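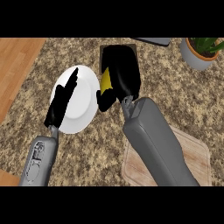
Notebook 2, p. 70

January, bench notes, shutter side

4 min read

We use cookies to remember your settings. Accept / Manage

Back on the Prakness shutter this morning, the one that stops a hand's width off the sill and then thinks about it. I had convinced myself last week it was the bottom limit, so I started there, and I was wrong (again!). The limit is fine. I wound it out, wound it back in, ran the curtain down, and it stopped in the same place both times.

So, guides. I pulled the left one off the test opening and laid it on the bench, and there is a shiny patch low down on the inside face where the end locks have been rubbing. The right one is clean. That says the curtain is walking left as it comes off the barrel, and the motor feels the drag and quits before it gets home. I shimmed the left barrel bracket with 2 thin washers and it got better, but you can still hear it scrape. I want to check the barrel with the long level before I add any more. My bet is the bracket plate isn't flat, and I'd sooner find that out now than pack it up with washers until it looks like a sandwich.

While the curtain was down I tried the lift test, the simple one, pry bar under the bottom rail and lean on it. With the new locking bolts in, it moved a little and then held. With the bolts out it came up far enough to get a boot under, and I wasn't even trying hard. Whoever quotes the next one, please stop listing the bolts as an extra! A motor on its own is a pretty poor lock.

Keys — the Drineck cylinders came in and they're nice, but the cam is longer than the old ones and catches the cover on the override box. I filed one cover to suit and it turns freely now. I don't want to file every cover we own, so I've left a note on the order sheet asking for the short cam. Please don't fit any from the open box until we hear back.

Wallcombe grille next. The customer wants to see into the shop at night, so it's open links, and the links rattle like a drawer of forks whenever a truck goes by. I tried nylon liners in the guides on one side only, to compare, and the lined side is much quieter when I shake it. The catch is that it also runs stiffer. I gave it a wipe of dry silicone and left it alone over lunch, came back at 2, and it ran down without sticking. Will do the other side tomorrow and cycle it properly. No grease in there, it just collects grit off the sidewalk.

To do:
Long level on the Prakness barrel
Order liners, same width as before
Find the other pry bar
Ask Apaza if the battery backup will drive the heavier curtain, their sheet only covers the light one

Recent entries
Apaza battery backup, first bench run
Bottom rail seals, rubber or brush
Why the Wallcombe grille rattles
Override box covers, old and new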